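Grants > Current projects > Ratley > Progress reports

Search this site Enter keyword Go

Duvura Bottle Return: progress report to the Girico Fund
Second report, May 18, 2018

Hello again from Ratley! The reporting form asks for "activities, outputs and variances" and I've tried to keep to that order, but I wandered off a few times, so apologies if you have to scroll back for something. The spending sheet is attached separately, and this is the talky part.

Where we are

When I wrote the last report we had a shed, a sink that leaked and a lot of optimism. The sink has been replaced (more on the sink under money), the shed has a proper floor, and the scheme is open. People bring back empty glass bottles, we check them, soak the labels off, wash them, and pass them on to Kioko, the refill shop on the main street, where they get filled again with shampoo, dish soap, vinegar and whatever else is in the big drums that month. That's the whole idea and it is still the whole idea. I mention it only because the Fund's spring newsletter called us a recycling center, and we had a few days of folks dropping off cardboard and one broken lamp.

We started with drop-off points at six places around town. The plan you approved said nine. We'll get there, I think, but two of the ones on the original list backed out over the winter (storage space in one case, a change of manager in the other), and the third was the library, which is having its entryway redone and can't have a bin in it until the new doors are in. I've been told summer, and I've written it down in pencil.

The best drop-off point by a mile is the laundromat, which wasn't even on our first list. People are already standing there with a basket and time to kill! The worst is the one by the sports field. It filled up with sports drink bottles, all plastic, every weekend for the whole of March, and we ended up moving the bin inside the clubhouse where somebody can see who's putting what in it. It's been better since then, though still not great.

How many bottles

The best month so far brought in nearly 400 bottles. I know the application talked about a bigger number than that, and I'd like to be straight with you about it: the application number was a guess I made at my kitchen table based on how many bottles my own household goes through, and I now understand that my household goes through an unusual amount of olive oil.

What I hadn't expected was how much would come in that we can't use. Out of a typical crate, a good share has a chip in the lip, or it's an odd one-time shape that the shop has no cap for, or it held something we don't want anywhere near a refill (paint thinner, mystery liquid, one with a dead wasp and what I believe was antifreeze). We don't wash those. They go in the regular town glass collection, so they aren't wasted, but they don't count for us either, and I haven't counted them.

Labels, a sad story

I could write you a whole separate report about labels. Paper labels with the old kind of glue are a joy: warm water and washing soda, leave them overnight, and they slide off in the morning. Plastic labels with the pressure-sensitive stuff are another matter. We've tried baking soda and oil paste, rubbing alcohol, a hair dryer, and a citrus cleaner that works beautifully but costs far too much per bottle. For now we peel those dry, warm from the hair dryer, and finish with the paste. It's slow. If the Fund has another grantee somewhere dealing with this, I'd love to be put in touch.

We also asked Kioko if they could put a softer label on their own refills, so that when a bottle comes around the second time it's easier on everybody. They switched in March to a plain paper one that gets written on by hand. It smudges if your hands are wet, and there have been some grumbles about that at the register, but the soak time went way down and I'm very much in favor.

Sorting and checking

Every bottle gets looked at twice, once on the way in and once after it's dry. I wanted this written up properly for the report because the first version of our check sheet was hopeless (it had a box for "OK?" and that was pretty much it). The new one fits on a half page. Lip first, with a thumb run around it in a glove. Then hold it up to a lamp and look through the shoulder, where cracks like to hide. Then the base, where the grit collects. Then smell it. If it smells of anything at all it goes back in the soak, and if it still smells after that it's out.

Brown glass is our favorite and we get plenty of it. It hides small scuffs, it keeps the light off the essential oils the shop uses, and customers seem to like the look of it on a bathroom shelf. Clear glass shows every water mark, and our water is hard, so clear bottles get a vinegar rinse at the end and then a wipe. Green we only take for vinegar and oil. Blue turns up once in a blue moon (sorry) and usually somebody at the shop wants it before I've finished drying it.

The other change is in how bottles wait between steps. Standing them loose on the table was a bad idea from day one, as you'll know from the breakage line in the last spending sheet. They go in baskets and stands now, with a clear acrylic stand for any bottle that's being looked at, and breakage is down to the odd one that slips in the sink.

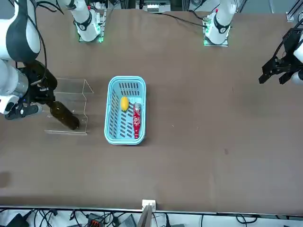 One reply to our March newsletter said the check sheet was all very well, but that people would bring back a lot more if they got something for it, even just a few cents off the next refill, and that carrying a bag of glass up the hill for nothing gets old fast. I've thought about that one a good deal. We left deposits out of the original plan because of the bookkeeping, and I still get a headache picturing it, but a simple stamp card might do the job: fill the card, get a free fill of dish soap. Kioko is willing to try it if we cover the soap for the first stretch. I'd like to move a little of the unspent printing money over to pay for that, and I'd be grateful for a yes or no on it before the summer.

Money

Short version: we're under on printing, over on plumbing, and about even on the rest. The sink was supposed to be a repair. The plumber took one look underneath and made a noise I've come to dread, and we bought a secondhand stainless double one from a diner that was closing. It's so much better than what we had that I'm not even sorry. Two basins means soaking and rinsing can go on at the same time, and before this we were tipping out perfectly good soak water every time we needed to rinse.

Water use itself is lower than we'd budgeted. Hot water is higher. I suspect the heater in the shed is old and cross, and I've asked for a quote on an insulating jacket for it, which should be cheap. I'll put it in the next sheet.

I also owe you an explanation for the line that says $70, sundries. That was gloves, a bottle brush with a bendy neck (life-changing), and the replacement for a bottle brush with a bendy neck that went down the drain during the sink situation.

Things that went well that weren't in the plan

The elementary school asked if a class could come see the shed, and they did, and they were wonderful. They soaked labels and fished them out with tongs, and then wanted to know what happens to the caps. I didn't have a great answer. Metal caps go to scrap and plastic ones mostly can't be reused by us, so we're keeping them in a tub while I try to find a taker. The class has since sent us another tub of caps. I may have created a problem there.

A few people have also started bringing in canning jars. We didn't ask for them, and the shop can't use most of them, but there's a shelf by the shed door now where anyone can help themselves, and it empties out as fast as it fills.

What's next

The remaining drop-off points, first of all, with the library at the top of the list. Then the stamp card, if you're happy with it. I want to get a printed sign for every bin that shows what we take and what we don't, in pictures, with a large and unfriendly X over the plastic bottles. And I need to sort out the drying rack, which is fine for tall bottles and useless for little ones. They fall through. I've been laying an old oven shelf across it and that will do until I find something with closer bars.

The question you asked last time about whether the scheme could run without a grant after next year: I don't have a proper answer yet. The shop pays us a little per bottle, and that covers washing soda and part of the power. It doesn't cover rent on the shed. I'm talking to the landlord about a longer lease at a lower rate and should know more by the next report. I'd sooner tell you that now than put a cheerful graph in front of you.

Come visit if you're ever out this way. Bring your empties!

Project coordinator, Duvura Bottle Return

Related items
Duvura Bottle Return: first progress report
Duvura Bottle Return: spending sheet
Ratley tool library: final report
Reporting form and notes for grantees
Moving money between budget lines: how to ask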